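Teleoperation and Demonstration Working Group
Minutes of the November meeting
Thursday, 2:00 p.m., Vullen building, second-floor meeting room
Present: data collection (two), hardware (two), learning (one), site safety (one). Kallholm joined by phone from item 3. Apologies from Halvorsen.

1. Minutes of the previous meeting
Accepted with one correction. Under item 4, "wrist camera exposure locked" should read "wrist camera exposure to be locked". The work had not been done at that point. It has been done since.

2. Actions carried forward
Spare fingertip set ordered from Halvorsen; delivery date not confirmed. Foot pedal on the leader arm re-terminated. Intermittent episode marks have stopped. Naming scheme for episode folders still open, carried to item 6.

3. Status of the steamer task
The task is placing and removing dough buns on a perforated steamer insert inside a stainless steel pot. Collection so far stands at 220 accepted episodes. Learning asked whether the figure included the episodes recorded before the pot was moved closer to the wall. It does. Learning would prefer those tagged separately so they can be held out. Agreed.

Operators report that placing is now routine and that removal is the slow part. The pot rim limits the approach angle, and the left finger tends to come up against it when the wrist is low. Two approaches are in use: straight down with the wrist rolled, and in over the rim from the right. Both give usable episodes but they look very different to the policy. Kallholm asked that one be picked before collection goes further. After discussion the meeting settled on the rolled wrist, as the fingers stay in view of the camera for more of the descent. Episodes using the other approach are to be kept but not added to.

4. Hand guiding versus remote control
Hardware presented a short comparison. Hand guiding (arm in gravity compensation, operator holding the wrist) gives smoother paths and takes less training. It also puts the operator's hand and sleeve in the wrist view for much of the episode, and grip force has to be commanded separately from a button. Remote control from the leader arm keeps the view clean and records grip continuously, but new operators overshoot near the rim.

A trial of 20 episodes by each method was reviewed. The meeting did not consider the sample large enough to compare success rates and none are recorded here. Learning noted that pauses were more common under remote control, mostly just before closing the gripper, and that the policy copies the pauses.

Decision: remote control remains the standard method for the steamer task. Hand guiding may be used to record waypoints for the approach – not for full demonstrations. Trimming of pauses to be done in post-processing, with the raw files kept.

5. Hardware
Screws on the finger blocks are to be checked at the start of each session. One was found backed out last month and the resulting play showed up as jitter in the grip signal. Threadlocker was proposed. Hardware would rather wait until the Halvorsen fingertips have been fitted, to avoid cleaning the threads twice.

Leader arm to follower arm delay was measured at 80 milliseconds. Operators have not complained about it. Kallholm considers it acceptable for this task but not for anything that involves pouring.

Site safety asked for the steamer to remain unplugged during all collection. This is already the practice, but it is not written in the session checklist. To be added, along with a line about moisture near the gripper housing.

6. Data handling
Folder names to follow task, operator code, session, episode, in that order. No free text. Existing folders will be renamed by script, and the Vestinari upload is paused until that is finished.

Rejected episodes are currently deleted by some operators and kept by others. Agreed that they be kept, with a reason code. Failed grasps are of interest to learning and should not be treated as waste. An episode in which the operator drops a bun and recovers it is to be marked accepted, with the recovery flag set.

7. Start and reset positions
Discussion of where an episode should begin. At present some start from the parked position and some from a hover beside the pot. The parked start adds 7 seconds of travel that teaches very little. Agreed that episodes start at the hover, with the fingers open and above the rim. Bun positions on the insert are to be varied between episodes by the operator, including positions close to the rim and close to each other. The colour of the buns against the plate was raised as a possible problem for the wrist view under bright light. No change for now.

8. Other business
Operator shifts at the leader arm are to be kept short, with a break between sessions. Labelling of the hover position in the operator guide needs to match the checklist.

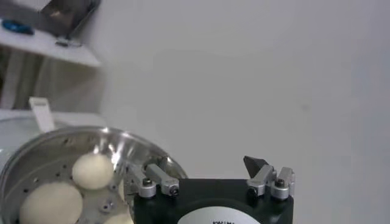 The guide will use "hover" throughout and drop "ready" and "pre-grasp", both of which appear in the current version. Revised pages to be circulated before the next meeting. Meeting closed at 3:25 p.m.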